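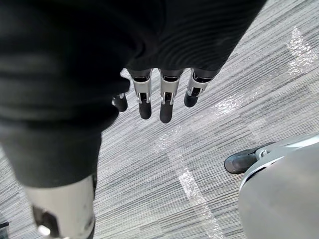
## Shoes off upstairs, and a corner to sit down in

Since the last newsletter we have had more notes about shoes than about anything else, including the parking, so they get the long item this month. Those of you who only come up to the second floor at Plilten for the occasional meeting may not have noticed much of a change. Those of you who are here every day have noticed plenty, and many of you were kind enough to write and tell us.

The short version is that the carpeted room at the end of the hall is now a shoes-off room, and there is a rack of slides against the back wall for anyone who would like something on their feet. We started in June as a trial, meaning to run it for a few weeks and then see how people felt. People felt fine, as far as we can tell, and so it stays.

The longer version starts with the carpet. It's the gray striped one, and when it went down a lot of us thought the stripes would hide anything. They do a pretty good job with crumbs and lint, but they did nothing at all for the mud that came in from the Nijs side of the building after all that rain. One person with a step counter worked out that a busy day in there comes to about 3,000 steps across the carpet, and once we had heard that number it was hard to stop thinking about it. We had it cleaned, it came up beautifully, and we would all like it to stay that way a good while longer.

We chose slides over closed slippers after a fair bit of back and forth. Slippers are warmer, and there is a loyal slipper party in the Janano office who will bring it up again in the fall, we know. But slides are easy to step into when your hands are full, they wipe clean, and they fit most people well enough even if the size isn't quite yours. The colors are all on the quiet side, creams and grays with a pinkish white pair in among them, and they look very nice lined up with the pale shelves. A few of you asked for something brighter so the pairs would be easier to tell apart. We hear you, and we'll think about it when it's time to buy more.

The rack itself is the tall open one with the black metal frame. It went together without a hitch apart from one shelf that had to come out and be turned around, and we like that the air gets through it. There was talk of a cabinet with doors, which would have been tidier to look at, but closed cabinets full of shoes have a way of announcing themselves when you open them, and we decided we could live with seeing a few sandals. It stands straight on the carpet, so please don't lean on it while you change over. Sit down! There are chairs on purpose.

And they are good chairs, too. The white armchairs came from the old Pikedora lounge, where they had been pushed behind a stack of folding tables for so long that we had forgotten how comfortable they were. We gave them a careful clean and put the beige cushions back on them, and they look as if they had been bought for the room. The little round table went between them as somewhere to set your phone or your keys while you deal with your laces. We had worried that white furniture next to a shoe rack was asking for trouble, and so far, knock on wood, it has been all right.

Late in the day it is a lovely place to wait for a ride home. Quite a few of you seem to have found this out already, and the corner has turned into a spot where people from different ends of the building end up talking to each other, which was never part of the plan and may be the best thing to come out of it. 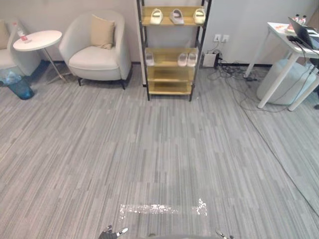

## A few small requests

- Put the slides back in pairs, toes the same way if you can manage it. The top shelf is the easiest to reach, so start there and work down.
- The two bottom shelves are for your own shoes while you are in the room. We know bending is a nuisance for some people, and if it is for you, use whichever shelf suits you and don't give it another thought.
- Take your water bottle with you when you go, or finish it and drop it in the recycling in the hall. The small table gets crowded quickly.
- The teal wastebasket beside the chair is for light trash only – tissues, wrappers, that sort of thing. Food goes in the kitchen, please, as the basket doesn't get emptied every evening.
- Keep the cushions on the chairs. They are the only ones we have in that fabric.
- You are welcome to charge a phone or laptop from the outlets to the right of the rack, as long as the cord stays close to the wall and out of the way of people's feet.

Socks are fine, bare feet in the slides are fine too, and if you'd prefer to bring your own indoor pair from home and leave them on the rack, put your initials somewhere inside the strap. Anyone who needs to keep their shoes on for medical or comfort reasons should simply keep them on.

The slides get wiped down after 6, when the room is quiet, so anything left on the floor at that hour will be gathered up and put on the rack. If a pair has a strap coming loose or is getting slippery underneath, leave it at the front desk with a note and we'll see about replacing it.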